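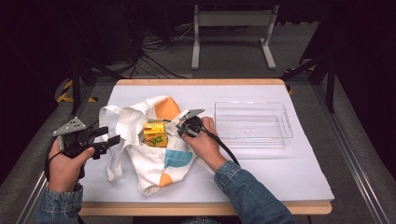
Wer bei Rodis einen Vormittag lang zusieht, hört vor allem das Klicken der Auslöser. Gesprochen wird wenig. Eine Aufgabe dauert selten länger als eine Minute, dann wird alles wieder zurechtgelegt, und die nächste Aufnahme beginnt. Seit Januar sammelt die Firma auf diese Weise Beispiele für ein Lernsystem, das im Haus Flulari heißt und eines Tages Einkäufe auspacken soll.

Bis dahin packen Menschen aus. Sie tun es allerdings nicht mit den Fingern, sondern mit zwei Handgreifern, deren Backen über einen Abzug geöffnet und geschlossen werden. Gespeichert werden die Bewegungen beider Greifer und die Bilder der Kameras. Eine Vorführung, so nennt man das hier, besteht aus einem Anfang, einem Ende und allem, was die Hände dazwischen gemacht haben, auch den Umwegen.

1,576 solcher Vorführungen lagen bis zum 29. Apr. 2025 vor. 2,000 sollen es werden, bevor das Modell neu trainiert wird. Mehr als 50 schafft eine Person in einer Schicht kaum, weil die Handgelenke müde werden und die Bewegungen dann ungenau ausfallen.

Stoff ist dabei das größere Problem als die Ware. Ein Karton behält seine Form, eine Stofftasche nicht. Sie fällt jedes Mal anders, der Rand klappt um, ein Henkel liegt im Weg. Ein Greifer kann den Stoff halten, während der andere nach dem Karton fasst, doch auf welcher Seite man am besten anfängt, muss jedes Mal neu entschieden werden.

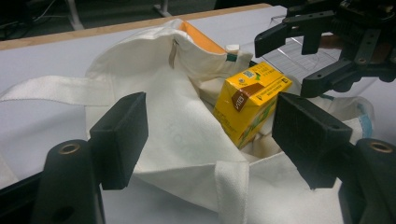 ## Auch das Misslungene zählt

Ming-te Yuen leitet die Aufnahmen. Früher hat er bei Wolde Verpackungslinien eingerichtet, wo jedes Teil an seinem Platz lag und der Arm immer denselben Weg fuhr. »Dort war Abweichung ein Fehler«, sagt er. »Hier bezahlen wir Leute dafür.«

Seine Anweisungen passen auf eine halbe Seite. Die Tasche wird nach jedem Durchgang neu hingeworfen, der Karton kommt in die durchsichtige Schale, die Greifer gehen zurück in die Ausgangslage. Wer danebengreift, setzt noch einmal an und lässt die Aufnahme laufen. Erst nach 3 vergeblichen Versuchen wird abgebrochen.

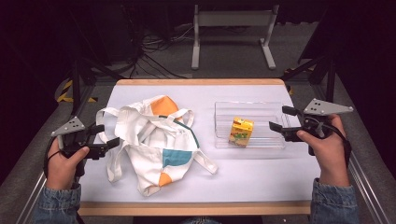
Verworfen wird trotzdem einiges. Am Nachmittag sieht Yuen die Aufnahmen durch und sortiert aus, was zu hastig war oder wo eine Hand lange die Sicht verdeckt hat. Streit gibt es über das Zögern. Manche im Team würden Pausen gern herausschneiden, Yuen lässt sie meist stehen, solange sie kurz bleiben.

Im Werk Dradau, wo Flulari später laufen soll, wartet man auf den nächsten Stand. Ob die Vorführungen reichen, weiß Yuen nicht. Als Nächstes will er Taschen mit längeren Henkeln ausprobieren.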